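Print this page | E-mail this to a friend
14 comments | 9 shares

Making a Small Faith Film in Clistport

I've been a sucker for small church movies since I was a kid, so when I heard the director of "The Ninasier Road" was coming home to Clistport for a screening on 20th June, I begged for an hour of her time. She gave me two! She asked me to leave her name off this (she says the movie belongs to the cast and the town), so I'm just going to call her the director.

If you missed it, the film follows a young widow who takes over the Sunday school in a mill town and can't stand a single kid in it. It's funny, and it got me good near the end. I told her I cried in the parking lot afterward and she laughed at me.

"Good," she said. "My own mother only said the sound was nice."

They shot the whole thing in December, mostly in the old chapel at Drenach, with no heat. "You can see everyone's breath in the Christmas pageant," she told me. "People keep asking how we did that effect. We were freezing!"

The pageant took nine days. The little shepherd who drops the lamb wasn't supposed to drop it, and she kept that take over the four clean ones. I'm so glad, because that's the moment the widow finally laughs.

I asked if she worried about being too preachy. She took a while with that one.

"I worried about it in every draft," she said. "There was a big speech in the last reel, a real sermon, and my lead read it out loud and said, I don't believe her. So we cut it. Now she just stacks the chairs."

That chair scene is my favorite in the whole movie, and I had no idea there used to be a speech there.

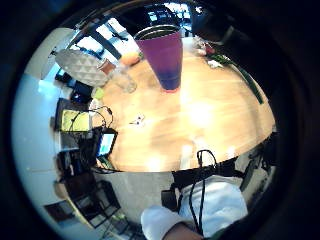
What comes next

She's writing again, and this one is set on a fishing boat. Badawi Pictures, the little outfit that put out the first film, wants to see a script before she asks anyone for money. "I get seasick," she said, "so I may have picked the wrong boat story."

And yes, I asked about the disc. So far there's only the stream and a run of 215 DVDs sold at screenings, which went fast. She'd love a proper Blu-ray with the bloopers on it. I told her I'd buy one for me and one for my sister, who still has my DVD and isn't giving it back.

Share this (9) | Leave a comment (14)
Search this site: Enter keywords Go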